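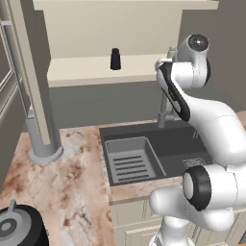 # allville-water-readings

Household water meter readings for Allville, cleaned up from the utility's paper sheets. One row per meter per month.

## What's in it

- `readings.csv` - 2789 rows, main file
- `meters.csv` - 123 meters, street name only, no house numbers
- `notes.txt` - scrawl from the margins, typed as is

Columns: meter_id, month, reading, unit, flag. Units are gallons execpt the Meléndez meters, those are cubic feet. Didn't convert. Check the unit column first or your totals will be junk.

## Flags

E = estimated, no one home
R = meter replaced, count restarts at zero
X = can't read the handwriting, best guess

1725 rows have no flag. Use those if you only want the clean stuff.

## Known problems

- June is missing for Flondesura Road. Sheets lost, not coming back.
- 2 meters share an id. Split them by street for now, will fix
- Some readings go down month to month with no R. Left alone.
- Dates are reading dates, not billing dates. Bills run a month behind

## Loading

Plain UTF-8, comma seperated, header on row one. Opens in any spreadsheet. Old Skiten export script is in `/tools`, needs the old column names, probly broken now.

## License

CC BY. Credit the repo, link back. Corrections welcome, open an issue and put the meter_id in the title.

Share 2
Comments 0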